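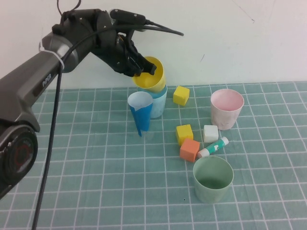
Linier Packing Room Project, Progress Report No. 8, page 1

2025-11-09

To: the Rahimi Fund, program office
From: project coordinator, Linier

## Where the work stands

In the last report I wrote that the arm could pick up a single cup from a fixed place on the mat. In this period we moved to nesting: the gripper takes one cup by the rim, with one finger inside and one outside, and brings it over another cup which stands upright. It is the same movement that our people make during the whole shift at the returns table, when the activity kits come back from schools and must be put in order before they are packed again.

We still work on the bench, on the grid mat. The arm isn't yet in the packing room, and I want to be clear about this, as the question came up in your letter. No kit that was sent to a customer has been touched by the arm.

The bench is set with mixed things on purpose. Besides the cups there are foam cubes and a glue stick lying between them, as it is in a real returned kit. In the first months we gave the arm only plastic cups, all of the same shape, and the results were very nice and not very useful. A returned kit also has paper cups with a torn or folded wrapper, short wide cups, and pieces that have rolled against each other.

## Results of the nesting trial

We finished the trial of 1,000 attempts that was planned in the work program. The detailed table goes to you separately, in the format which your office requested. In words, the main points are these:

- Plastic cups of the same size go well. Most of the failures come when the upper cup is tilted too much at the moment of release and stays standing on the rim of the lower one.
- Paper cups are the weak point. The rim gives way under the fingers, and a cup with a pinched rim doesn't accept another one easily. We lowered the closing force, and after this the gripper started to drop them.
- A small object close to a cup is no longer a problem for the grip. It's still a problem for the path of the arm, when the cup must pass over a group of cubes.
- Color makes less difference than we expected. We had worried about light cups in front of the white wall, but the camera finds them.

The cable on the arm needed some attention also. When the wrist turned far, the cable pulled, and the technician of Flametti changed how much of it is left free near the wrist. I'd like to have a proper cable guide before we go to the packing room. It isn't in the present budget, and I return to it below.

## What changes for the people at the returns table

The returns table is the work of 11 people, in two shifts. This part of the report is the one they asked to read before it was sent, and two corrections below are theirs.

The agreement from February stands: no position is closed as a result of the project, and nobody is moved to another table without a conversation first. What will change is the content of the day. Today each person empties the kit, checks the pieces, nests the cups, sorts the cubes and closes the box. In the new arrangement the checking stays with the person, and the nesting and part of the sorting go to the arm.

First correction: I had written that nesting is "the tiring part". The team doesn't agree. For the wrist it is tiring, yes, but several of them said that it is also the part when the head can rest, and that eight hours of only checking would be harder than the present work. We have therefore changed the plan for the pilot. Every person will rotate between checking and boxing, and the rotation will be decided at the table, by the team, and not by the software.

Second correction: in my draft the training took place after the installation. The team asked to have it before, on the bench. We started this. Each person gets short sessions of 15 minutes, in paid time, in which they stop the arm, clear the mat, put the objects down again and restart. Some had never stood near a moving arm, and one session wasn't enough for everybody. They can repeat it as often as they want.

From these sessions came a practical remark which the engineers had missed. At the returns table people push the bad cups to one side with the back of the hand, without looking. If the arm works from the same side, this habit becomes dangerous. The layout for the packing room was changed, and the arm will now enter from the left, with the reject box on the right.

There is also a question for which I don't have an answer yet. The team has a small bonus that depends on the number of kits closed per shift. When the arm does a part of the work, how is this number counted, and for whom? Management has promised a written proposal. I have asked that it be ready before the pilot starts, and I'll attach it to the next report.

## Partners

Flametti continues with the mechanical side and the gripper. They're preparing softer finger surfaces for the paper cups – the first pair was too thick and didn't go inside the rim of the small ones.

Randex delivered the new version of the control software later than agreed. The delay took time from the trial but didn't change its size. The stop function now reacts from both sides of the bench, as we required. The screen messages are still only in technical language, and I've sent them a list of sentences written by the team to replace them.

## Budget

Spending follows the plan, with one difference. The paid time for bench training wasn't foreseen in this period, and it was taken from the line for travel, which we used very little. I ask for your confirmation of this transfer. I also ask if the cable guide can be paid from the same line.

## Next period

- Repeat the trial with paper cups only, with the new finger surfaces
- Test paths over groups of cubes, with the short cups placed in front
- Complete the bench sessions for both shifts
- Risk assessment of the packing room together with the safety representative
- Written proposal on the bonus

The visit of your office can take place during the repeated trial, if the dates are suitable for you. Closed shoes are required in the packing room, and we have safety glasses for visitors at the entrance.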